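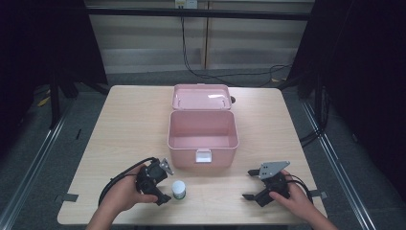

Londum, 27 January 2020

Search products... Go

I've had the Kiklow desk lamp from Dranar on my table since October and I still love it! It has 700 lumens at full, 4000 K, and a dimmer you turn with one finger.
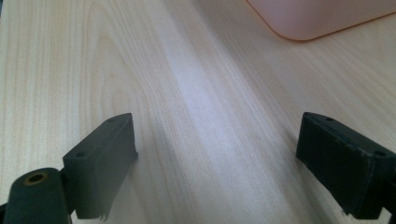
Noguchi, product writer

My eyes get tired at night, so I keep it low - plenty for reading.
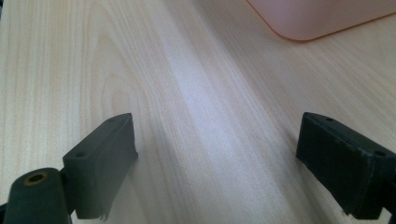 Mine buzzes a little on the lowest setting, writes deskowl, but a new plug fixed it.

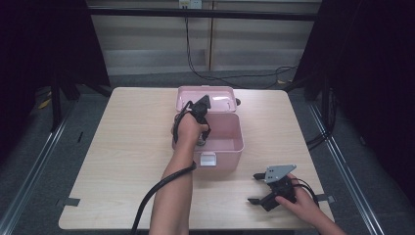 Can I swap the bulb? The LED is sealed in, so you'd replace the whole head.

Comments

papertrail: Bought two, the arm is nice and stiff.

mo_k: Any chance of a green one?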